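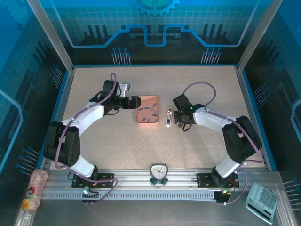 Resealing the joint between a worktop and a wall

Last revised 9/20/26

A silicone joint fails in one of two ways. Either it lets go of one surface and a hairline gap opens, or it stays attached and goes black with mould. The repair is the same in both cases: all of the old sealant comes out and a new bead goes in. Silicone does not bond reliably to cured silicone, so a fresh bead run over an old one will usually peel.

The method below is for laminate, solid surface and stone worktops against tile or painted plaster. It does not cover expansion joints in floors or anything in contact with drinking water.

Tools and materials

Sanitary silicone, one cartridge
Cartridge gun with a thrust release
Plastic scraper and a sharp retractable knife
Silicone remover gel
Methylated spirit and lint-free cloths
Low-tack masking tape, 25 mm
Profiling tool, 5 mm radius
Backing rod, if the gap is wider than 5 mm

I use Surkitton neutral-cure on stone. Acetoxy silicones, the ones that smell of vinegar, can stain marble and limestone. On laminate and glazed tile either type will do.

Step 1. Remove the old bead

Cut along the upper edge of the bead with the knife held flat to the wall, then along the lower edge with the blade flat to the worktop. Pull the strip away at a low angle. Push out what is left with the plastic scraper. Do not use a metal scraper on laminate.

Apply the remover gel to the residue and leave it for the time printed on the tube. Wipe off and repeat where the surface still feels rubbery. Test the gel on a hidden spot first if the wall is painted.

Step 2. Clean and dry

Wipe both faces of the joint with methylated spirit on a clean cloth, turning the cloth often. Open windows and keep flames away. If there was mould behind the bead, treat it with a fungicidal wash, rinse, and let the joint dry overnight before going further.

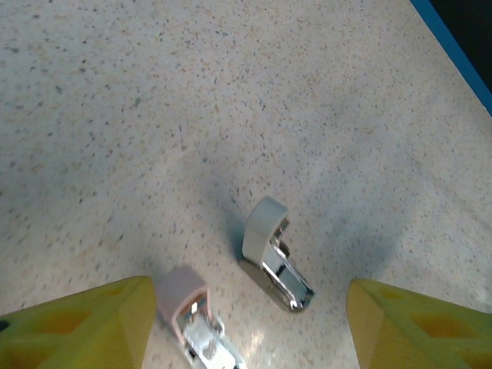 Photo: Lilla Barta / Workance

Step 3. Check the gap

Press down on the front of the worktop and watch the joint. Any movement means the fixings underneath need tightening first. Gaps wider than 5 mm need backing rod, pushed in to a depth of 5 mm below the surface. The rod should be slightly thicker than the gap so that it stays put.

Step 4. Mask

Run one line of tape along the wall and one along the worktop, leaving 5 mm clear on each side of the corner. Press the inner edges down firmly. On textured plaster, go over the tape a second time with a fingernail.

Step 5. Gun and tool the bead

Cut the nozzle at 45 degrees, slightly wider than the gap. Hold the gun at the same angle and move at a steady pace, keeping the nozzle in contact with both faces. Release the pressure before lifting off.

Tool the bead in a single pass. Remove the tape while the silicone is wet, pulling it back on itself and away from the joint. Most products skin over in 13 minutes or less in a warm room, so on long runs work in sections of 2 m.

Step 6. Cure

Keep water off the joint for a full day. Thick beads and cold rooms need longer.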